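Stitix Metal Locker Bank, Light Gray

Product no. 447
Availability: in stock, ships from our Nikbridge warehouse
Delivery: 17 working days

The Stitix locker bank is made for changing rooms, workshops, staff rooms and other places where several persons need to keep their things under lock during the day. We supply it since many years to schools and small companies, and it remains the model that our customers order again most often.

The lockers stand in 2 rows, one above the other. Every compartment has its own door with a metal handle. The upper doors have vent grilles of short horizontal slots, so the air can pass also when the door is closed. This is a good thing if you keep sports clothes or a damp jacket inside.

Inside

A compartment can be ordered with or without a shelf. With the shelf you get a place for small items such as a bottle, keys or a lunch box, and the floor of the compartment stays free for packages, shoes or a bag. The shelf must be chosen at the time of order, we cannot send it later.

Surface and cleaning

Light gray powder coating on steel. Wipe with a soft cloth and a mild soap. Please do not use scouring powder, it takes away the shine. Paper notices may be fixed to the doors with ordinary tape; remove the tape slowly and clean the rest of the glue with warm water.

Assembly

The bank is delivered assembled. Two persons are needed to carry it. The weight is some 41 kg for each section. Put the bank on a level floor and fix it to the wall with the brackets in the bag. If the floor is not level the doors will hang a little crooked, and then the latch does not catch well. Adjust the feet first, and only after this tighten the wall screws.

Leave enough free space in front. The doors swing out to the side, and when neighbors have their doors open at the same time it becomes narrow.
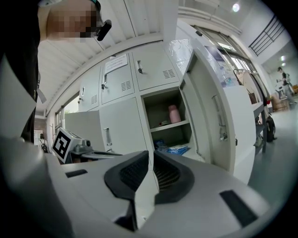

Locks are not included in the price. The handle with latch accepts our cylinder lock or the Sundaram code lock, both found under Accessories. When you order more than one bank, write to us if you wish the same master key for all.

Spare handles and latches are kept in stock in Cestitthorpe and are sent by letter post. The new price list is valid from 12th March.

Also in this series: bench with shoe rack, coat rail, low locker for children.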